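Mokside Fingertip Pad Set for Hand-Held Grippers

Replacement fingertip pads for the Mokside hand-held gripper, sold as a matched pair with screws. Fits both the left and right finger. Black.

When to change them

Pads wear at the corners first. Light scratches on the face are normal and don't affect grip. Change the pair when an edge has chipped far enough to catch on cloth, or when fibers stay stuck in the edge after you wipe it down. If you handle gloves, napkins or other thin fabric, you will get there sooner than with boxes or bottles. On our own bench, a gripper used for folding work goes through a set in 23 days of regular use.

Always change both pads. A new pad facing an old one closes unevenly, and thin material slides out on the worn side.

Fitting

Open the jaws all the way and lay the tool on its side. Take out the screws that hold the pad and pull it straight off the finger. Clean the seat with a dry brush. Push the new pad on until it sits flush, start every screw by hand, then snug them down with the short driver. The brass inserts in the finger bodies are set in plastic and will spin if you lean on them. Stop when the screw head touches.
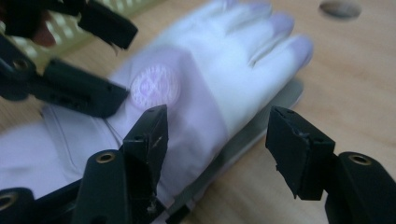 Close the jaws slowly on a sheet of paper and pull. It should hold across the full width of the pads. If it slips at one corner, loosen that pad, square it up and tighten it again. Repeat the paper test after the first 100 grips, when new screws tend to settle.

Care

Wipe the pads with a damp cloth at the end of the shift. No solvents. Pick lint out of the screw holes with a wooden toothpick. Check the linkage for play while you have the tool in your hand, and keep oil off the gripping faces.

If an insert has come loose, the finger body has to be replaced. Gluing it back in does not last. Finger bodies are listed separately under the Hsieh series, left and right.

Compatibility

Fits Mokside grippers with the angled or boxy pad seat. Does not fit the Wondau narrow jaw. Owners of the older Fatow handle need the adapter plate.

Ordering

Sold in packs of 3 pairs. Orders placed before noon on Wednesday go out the same week. For worn or stripped finger bodies, write to Stanisława Głowacki in spare parts and include the marking from the inside of the handle.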